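Trotwood Parish Rainfall Notebooks - README

Last updated: September

Hello, and thank you for taking an interest in our old weather! This folder holds a typed-up copy of the rainfall notebooks kept at Trotwood, along with a smaller set from the mill at Stondine, a little way down the valley. The earliest entry is from 1823 and the Stondine pages begin in 1828, so there is a gap of a few years where Trotwood stands quite alone and you will have to take its word for things.

There are 684 monthly readings in the main file, rainfall.csv. Each row has the place, the year, the month, the depth in inches as written, and a notes column, where I have put everything the keeper thought worth mentioning - floods, late frosts, a good hay crop, and on one page a rather cross remark about ducks getting at the gauge. I have left the spelling as I found it. 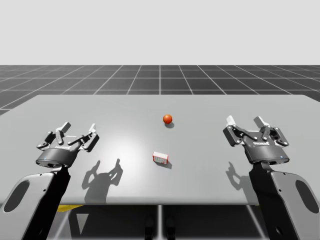
The depths are in inches and tenths, and I would ask you not to convert them in the main file (by all means do it in your own copy!). Where a figure was blotted or the page was torn, the cell is blank and the notes column says "unclear". There are 91 of these, mostly in the winter months, when I imagine the ink and the fingers were both rather cold. A blank never means a dry month; a dry month is written as 0.0.

Please be a little careful with Stondine. The gauge there was moved from the mill yard to the garden wall at some point, and the notebook mentions it only in passing, so I wouldn't join the two stretches together without having a good look first.

The file mullach.txt is a short list of place names used in the notes, as the hill we call Mullach is spelt several different ways and it took me a good few evenings to see they were all the same hill.

You are welcome to use any of this for family history, school work or plain curiosity. If you spot a slip in my typing, do leave a comment with the row number and I'll check it against the notebook.

3 comments - 12 shares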